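Housing allowance: what changes for tenants in the Pratell district

In August the district council of Pratell voted on the changes to the housing allowance rules. Many of our members wrote to the association before the vote and asked what it will mean for their rent. Now the text is public, and we have read it from the first page to the last. In this item we try to explain it in simple words. It does not replace advice for your own case, and for that our desk in Rella Street is open as usual.

The first thing to know is that the allowance itself stays. There was a proposal from the Nurkov ward group to close it for new applicants until the next budget, and this proposal did not get enough votes. Households that receive the money today will keep receiving it, and they do not have to apply again before their present decision ends. The date is written on the second page of your decision letter, in the small box at the top.

What changes is the way the income is calculated. Until now the office looked at the income of the full past year. For a person who lost work in spring, this was very bad, because on paper he or she was still earning a good salary. Under the new rules the office will look at the last three months before the application. Our association has asked for this in every consultation, and we are glad that it is finally in the text. However, it can also work in the other direction. If you do seasonal work and you apply directly after the season, your income will look higher than it is in the rest of the year. For such cases the rules permit you to ask for the yearly calculation, but you must ask for it in writing and together with the application. Later it is not possible.

The second change concerns the children. Until now a child was counted in the household only if the child was registered at the address. Parents who live apart and share the care had the problem that only one of them could count the child. From now on both parents can count the child for one half, if they have a written agreement on care. It does not have to be an agreement made in court. A paper signed by both parents is enough.
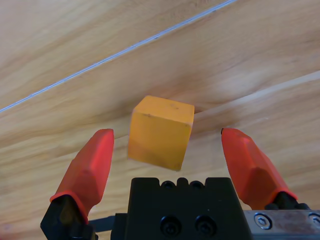 A small orange cube between two red-orange gripper fingers.

There is also a new limit on the savings. A single person may have up to 1,000 in a bank account without any effect on the allowance, and the limit rises with every further member of the household. Money above the limit does not close the door completely, but it makes the monthly sum smaller. We think this limit is too low. A family that puts something aside for a broken heater or for a dentist should not be punished for it. We said this at the hearing, and the council answered that the limit will be reviewed after 2 years. We will remind them.

Some members asked us about the tenants of the Motaung buildings, where the heating is paid together with the rent. The council did not give these tenants a separate rule, although it was discussed for a long time. The office will take the full rent with heating and deduct a fixed part. If your real heating cost is lower than this fixed part, you lose a little money every month. You can object, and you should include the yearly statement from the building management. If you never received such a statement, please write to us - we are collecting these cases and want to bring them to the housing department all together.

A few words about the waiting time. According to the report which was given to the council before the vote, 3,323 applications were received in the district last year, and many people waited more than 2 months for a decision. The new rules say that the office must confirm every application in writing, and that the payment counts from the day when the application arrived, also when the decision comes late. This is important. Do not wait with your application until you have every document in your hands. Send the form first, and send the missing papers after it. Keep a copy of everything, and if you bring the form in person, ask for a stamp on your copy.

The form has been changed too, and the old one will be accepted only until the end of the year. The new form is longer, with a separate page for shared care and another one for the calculation of the income. It is printed in large letters, which our older members requested. At this moment it exists in one language only. The council has promised translations but gave no time for them. Until they are ready, you can come to our desk and we will go through the form with you. Please bring your rental contract, your last three pay slips or benefit letters, and a bank statement.

We also want to mention what is still open. The council did not decide about subtenants, so a person who rents only a room still depends on the opinion of the official who handles the case. This is not fair, and the results are very different from one ward to another. The question is planned for the autumn session, and the session is public. Members who rent a room and had their application refused are asked to send us a copy of the refusal, with the name covered if they prefer it so.

The desk in Rella Street is open in the mornings from nine, and no appointment is needed.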